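Nettoyer et remonter un petit plateau rond (table d'appoint, coin bricolage)

Mis en ligne par Grigore Marinescu, rubrique Atelier

Vite fait parce que j'ai eu plusieurs mails là-dessus. Le plateau rond brillant, celui qu'on pose au bout d'un établi pour avoir une surface propre à côté du tapis de coupe. Ça se salit, ça se raye, et un jour ça penche. Comptez une petite après-midi, séchage non compris.

Ce qu'il faut

Eau tiède, savon noir ou liquide vaisselle (une goutte, pas plus)
2 chiffons microfibre, un pour laver, un pour sécher
Une raclette en plastique ou une vieille carte de fidélité
Un niveau à bulle, même petit
Un tournevis cruciforme
Patins en feutre autocollants
Polish pour surfaces brillantes. Moi j'utilise celui de chez Grecu, mais n'importe quel polish sans silicone fait l'affaire

Pas d'acétone. Pas d'éponge côté vert. Pas de poudre à récurer non plus, on m'a posé la question trois fois.

Vider et dégager

Tout enlever. Les vis dans un bocal, les lames dans leur étui, les câbles roulés et posés ailleurs que par terre. Le tapis de coupe se met à plat, jamais roulé, jamais debout contre un radiateur - il gondole et après c'est fini, on ne coupe plus droit dessus. Un coup d'aspirateur sur toute la zone avant de sortir l'eau, sinon la poussière fait de la boue et la boue raye.

Laver

Chiffon humide, bien essoré. On part du centre et on va vers le bord en tournant. Les traces de colle, raclette presque à plat, sans forcer. Si ça résiste, on pose le chiffon tiède dessus dix minutes et on recommence. Insister surtout sur le chant, c'est là que les doigts passent et c'est là qu'on oublie toujours. Rincer avec un chiffon à l'eau claire, secher tout de suite. Les gouttes qui sèchent seules laissent des ronds, et sur une couleur claire ça se voit en rasant. 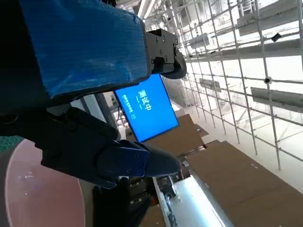 Pour les rayures, se mettre de côté, à hauteur de la surface, et regarder le reflet de la fenêtre ou de la lampe. Un reflet qui file net : rien à faire. Un reflet qui accroche ou qui se casse : rayure. Passer l'ongle. Si l'ongle ne sent rien, le polish suffit. Si l'ongle bute, le polish va adoucir un peu mais la marque restera, autant le savoir avant d'y passer la soirée.

Polir

Une noisette de produit. Petits cercles, pression légère, zone par zone. Laisser voiler puis essuyer avec le côté sec. Deux passages maxi, au troisième on commence à faire des auréoles mates et là pour rattraper bon courage. J'ai eu le cas en juillet sur un plateau acheté à la brocante de Molotthorpe, je ne l'ai jamais récupéré complètement.

Remonter droit

Retourner le plateau sur une couverture. Resserrer les vis du piètement en croix, un quart de tour chacune, puis on refait le tour. Ne pas bloquer la première à fond, le pied part de travers. Si une vis tourne dans le vide : cure-dent plus colle à bois dans le trou, on casse au ras, on revisse le lendemain. Ne marche que si le support est en bois évidemment.

Remettre sur pied, niveau dans un sens puis dans l'autre. Ça penche ? Patin en feutre sous le pied le plus court, pas sous deux. Le mien est à 91 cm du sol une fois les patins posés, bonne hauteur pour travailler debout. Assis c'est trop haut, prévoir plutôt un tabouret de bar.

Remettre en place

Tapis de coupe à côté du plateau et pas dessous, sinon il marque. Laisser de quoi passer la main entre les deux pour le coup de chiffon. Outils lourds sur l'établi, le plateau c'est pour le petit, le propre, ce qu'on ne veut pas perdre.

Entretien ensuite : chiffon sec en fin de journée, lavage quand ça colle. Le polish une ou deux fois par an, ca suffit largement.

Les patins Fonov se décollent au bout de quelques mois si la surface était grasse au moment de la pose. Dégraisser à l'alcool ménager avant, attendre que ce soit bien sec, appuyer fort trente secondes.

Prochaine fiche : les tiroirs qui coincent.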